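Packing Small Wrapped Goods into a Single Carton: Station Layout and Work Order

Project report, Packaging and Logistics, second year
Group members: Lauri Kallio, Anneli Mäkelä, Razia Sethi
Supervisor: Leena Kuusisto
Submitted 19/09/2020

1. Background

The project was set by Nestix, a small mail-order seller of household paper goods and cleaning supplies. Orders are packed by hand at one table. The firm asked for a written work order that a new packer could follow without supervision, and for a recommendation on where the carton should stand in relation to the goods.

Complaints recorded by Nestix up to June fell into two groups: goods that had moved inside the carton during delivery, and plastic wrapping that was split on arrival. The firm assumed that both came from the carrier. Our supervisor suggested that we look at the packing table first, and the scope was limited to that.

2. Scope

The report covers the steps between an erected carton and a closed one. Picking from the shelves, label printing and handover to the carrier are not included. Only soft goods in plastic wrapping are treated. Bottles and other rigid items are packed on a separate line with a divider and would need their own study.

Cost is treated briefly. Nestix did not want a change of carton supplier, so all trials used the single-wall brown cartons already in stock.

3. Materials

Cartons: plain brown corrugated cardboard, four top flaps, bottom closed with one strip of tape along the seam.

Goods: soft packages in printed plastic film. The film is thin and smooth and slides easily on a table surface. When two packages are pushed against each other the film tends to catch at the end seals, where it is folded and stiff.

Fill: crumpled kraft paper from a roll. Air cushions from Juhl were tried in the first session and dropped, as they pushed soft goods up against the lid.

Tape: paper tape from Bedov, water-activated. A plastic tape from Runent was kept as a reserve.

Measuring: a thin ruler, kept on the table.

4. Method

Work was done in two sessions. In the first, each member packed in whatever way seemed natural while the others took notes. In the second, all three followed a draft work order. We packed 20 cartons in the second session under the draft, then carried each one down a flight of stairs, set it on its side, turned it upright and opened it again.

For every carton we noted whether the contents had shifted, whether any film was split, and whether the flaps had closed without force. Time was recorded from the first package lifted to the last flap closed. Steinar Ásgeirsdóttir, the packing lead at Nestix, went through the draft between the sessions and struck out two steps she considered unnecessary. Both concerned taping and are discussed in section 8.

5. Observations from the first session

The members differed mostly in where they put the carton. Kallio placed it directly in front of him and the goods to one side. Mäkelä placed it at the far side of the table and reached over the goods. Sethi held the carton against her body with one arm and packed with the other, which left the table free but made it hard to see the bottom corners.

The near flap caused more trouble than expected. If it stands up, the package is lifted over it and often scrapes on the cut edge. If it is folded out and down, it lies flat on the table and the package can slide across it. Three of us had ignored the near flap completely until the notes were compared.

Split film was found only on packages that had been pressed down at one corner. Pressing with the flat of the hand across the whole package left no marks.

6. Table arrangement

The carton stands open near the edge of the table, flaps folded outward. Goods are laid beside it on the side of the packer's working hand. The ruler stays behind the carton, where it can be reached but does not slip under the flaps. Paper fill hangs from a roll below the tabletop. Nothing else belongs in the working area, and finished cartons are moved away before a new one is opened.

A light-colored tabletop is preferred. Scraps of film and tape backing are easier to find on it, and loose scraps were the most common foreign item in cartons opened again after the trial.

7. Work order

Step 1. Erect the carton and tape the bottom seam. Press the tape down along its full length.

Step 2. Fold all four top flaps outward. Run a hand over the near flap so that it stays down.

Step 3. Lay one sheet of crumpled paper in the bottom. It should reach the corners without being forced into them.

Step 4. Bring the first package over the opening and lower it level, with the printed side up. Let one end rest on the carton edge if necessary, then ease the other end down. Do not drop it.

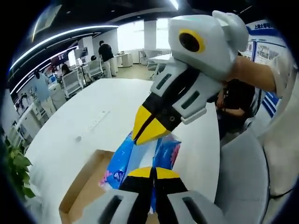
Step 5. Place the remaining packages with the end seals facing the carton walls. Seals should not meet in the middle.

Step 6. Measure the gap from the top package to the fold line of the flaps. If it is more than 2 cm, add paper. If the package stands above the fold line, take it out and use the next carton size.

Step 7. Press once with a flat hand, close the short flaps, then the long ones -- they should meet without being held. Tape the top seam.

8. Results

With the draft work order, five cartons showed movement of the contents when opened. In all of them the gap had been filled at the sides only. Step 6 was reworded after this. No split film was found in the second session.

Packing time fell by about 5 seconds per carton for Kallio and was unchanged for the other two. The gain is small and comes mainly from leaving the flaps alone once they are folded out.

The two taping steps removed by Ásgeirsdóttir were a second strip on the bottom seam and short strips across the ends. No bottom opened during the stair trial. We have therefore left them out, but a heavier load was not tested.

9. Limitations

The stair trial is a poor stand-in for transport. It contains no vibration and no stacking. All packers were right-handed, and the arrangement in section 6 should be checked in mirrored form before it is put on the wall at Nestix. The reworded step 6 has been read by the firm but not yet timed.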